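Slow wave detection threshold, home EEG headband
Sleep and Memory board - 11 replies, last four shown

orneck_t
The 75 microvolt criterion is too strict for anyone past middle age. Amplitude falls with age, so you end up scoring N3 as N2 and then wondering where the deep sleep went. I run 2,719 epochs per month through the scorer and the fixed cutoff misses a lot of them.

Figueroa_E
Disagree. The cutoff is a convention, and the norms were built on it. If you lower it for yourself, you can't compare your numbers with any published table.
Estela

clarkley30
Which reference are you both using? Forehead to mastoid and forehead to forehead give very different amplitudes. My band is Fpz only, and it reads low every night.

orneck_t
Mastoid, left side. I re-scored the March files with an adaptive threshold, 14 nights in total, and N3 went up on all of them. 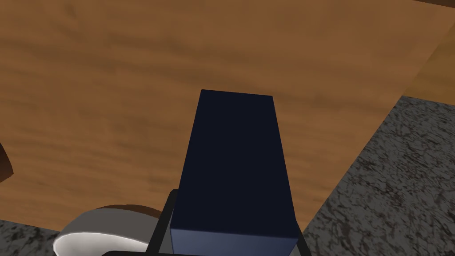
The spindle counts didn't change, as expected, because the sigma band is scored separately. I can post the filter settings - 0.5 Hz high pass, 30 second epochs.

Figueroa_E
N3 going up is what a lower threshold does. It doesn't tell you the scoring is better. Have you checked any of it against a second scorer?

orneck_t
Not yet. Two nights are going to Balleck this week.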